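Two arms for the price of a ute: is the Allidis kit worth a look?

18 Jul 2025

Several readers have forwarded us the same flyer from Savent, the reseller now pushing the Allidis two-arm bench kit to small workshops and training colleges. The pitch is that anything you do with two hands at a bench, the kit can learn to do with two grippers. We've heard that one before, from other sellers, about other arms, and most of those arms are now under a dust sheet.

So, what's in the box. You get a matched pair of arms, two grippers, the cables, a licence for the Limix control software and a printed setup guide that runs to 70 pages and still manages to skip the section on mounting height. You don't get a table. Savent will sell you one, but any flat, steady bench will do, and we'd put the money elsewhere.

The listed price is $3,830 a month on the lease plan, with a minimum term of 6 months. Support is included for the first two. After that it's billed by the call, and the flyer keeps that in very small type.

The job everyone asks about is the handover, where one gripper takes a small part from the other. It's the selling point of a two-arm kit, and it's also where cheap ones come unstuck, so we wanted to look at it with something plain and round.

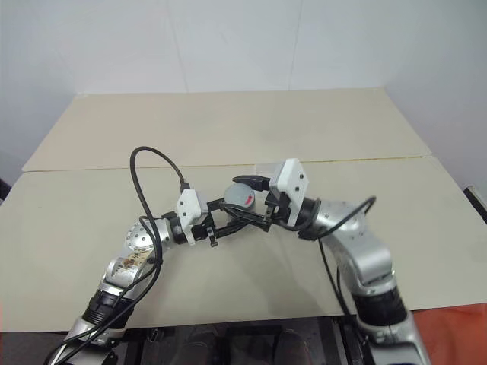
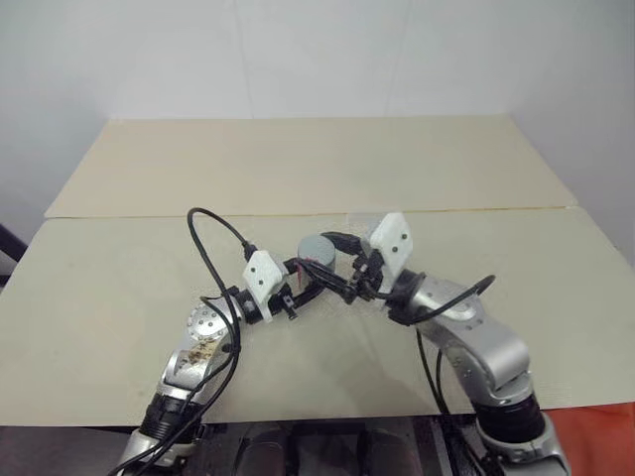
What we'd want answered before signing

Clearance. With both grippers in on one small grey cylinder, there's very little space left between the black fingers. Savent's flyer talks about "generous working room". Maybe for a shoebox. If your parts are small, ask for a demo with your own parts on the bench and don't settle for theirs.

Cables. They run outside the arms, with a big loop standing up over the left gripper and another swinging out wide on the right. Fine on a clear table. In a busy shop, with jigs and bins close by, I'd expect a snag sooner or later, and the guide has one paragraph on cable routing.

Gripper housings. The white ones are 3D printed. That makes a spare cheap in theory, but Savent wouldn't tell us whether buyers get the print files. Get that in writing.

Repeat runs. A good handover once is a nice party trick. The brochure gives no success rate over a full shift, and when we asked for one we were sent the brochure again.

The other quote we have on file is from Matoušek, whose kit costs more up front but comes with fuller paperwork and no lease. We haven't had it on a bench yet, so no verdict there.

For now our advice on the Allidis is to ask for a trial, keep your own notes, and leave the lease unsigned until Savent puts a number on those repeat runs.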